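Section 4. Hanging the Fabric Panel

Read this section through once before you start. It covers the Gikton wall panel in all colors. If you have the Skullow ceiling track instead, go to Section 5.

What you need

Fabric panel
Gikton top rail with two end clips
Wall brackets and screws (in the small bag)
Wall anchors for drywall
Pencil, level, tape measure
Drill and screwdriver
Step stool

The bag holds 6 screws. Two are spares.

4.1 Before you drill

1. Wash your hands and clear the floor below the wall. Lay the panel on a clean sheet, face down.

2. Wipe the wall with a dry cloth. If the wall was painted recently, wait until the paint has fully cured. Fresh paint can mark the back of the fabric.

3. Check for pipes and cables behind the wall. Do not drill directly above a switch or outlet.

4. Measure from the ceiling down to where you want the rail. Leave at least 30 mm between the rail and the ceiling so the end clips can be pressed in from the top.

CAUTION: Do not hang the panel above a heater, stove or open flame. Keep the lower edge at least 300 mm away from any lamp that gets hot.

4.2 Mounting the rail

5. Hold the rail against the wall and set the level on it. Mark both bracket positions in pencil.

6. Drill the holes and push in the anchors until they sit flush. In solid wood, leave the anchors out and drive the screws straight in.

7. Fasten the brackets. Tighten by hand at the end. A power driver on full torque will crack the bracket plate.

8. Snap the rail onto the brackets. Pull down on it lightly with both hands. It should not move.

Note: The standard rail is 1,245 mm long. It can be cut shorter with a fine-tooth hacksaw. Cut from the plain end only, and file the edge smooth before the fabric goes near it.

4.3 Hanging the fabric

9. Find the sewn label on the back of the panel. The label goes at the top left when you are facing the wall.

10. Starting at the left, press the top hem into the channel a little at a time. Work toward the right. Two people make this easier with the wide panel.

11. Slide the end clips on last. The clips hold the corners, and a corner without a clip will curl forward after a while.

12. Let go of the fabric and step back. Smooth it downward with your palms from the middle out to the sides. 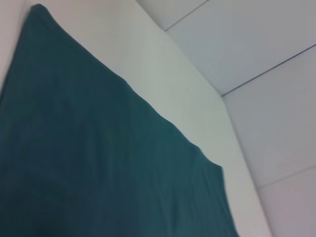
The panel is meant to hang under its own weight. Do not staple or tape the lower edge to the wall to pull it tight. Shallow ripples are normal in this cloth and most of the packing creases will drop out with time. For creases that stay, use a hand steamer on the low setting and keep the nozzle moving. Steam from the back if you can reach it.

If the fabric bunches near a corner, take off the clip on that side, lift out the last part of the hem, and feed it in again without pushing it toward the end of the rail.

4.4 Light and dark colors

The darker colors show lint and chalky dust more than the light ones. Go over them with a soft clothes brush, always top to bottom. The shade can look different from one side to the other depending on where your light comes from. Check it in daylight before you ask for a replacement.

4.5 Taking the panel down

13. Remove both end clips.

14. Support the fabric with one arm and peel the hem out of the channel from right to left.

15. Roll the panel around a cardboard tube for storage. Do not fold it.

CAUTION: Never pull the panel down by its lower edge. This can tear the hem or bring the rail off the brackets.

Replacement clips and brackets can be ordered from Gerkari Sales. Give the rail length with your order.

Section 4 revised 03/08/2019, S. Kiani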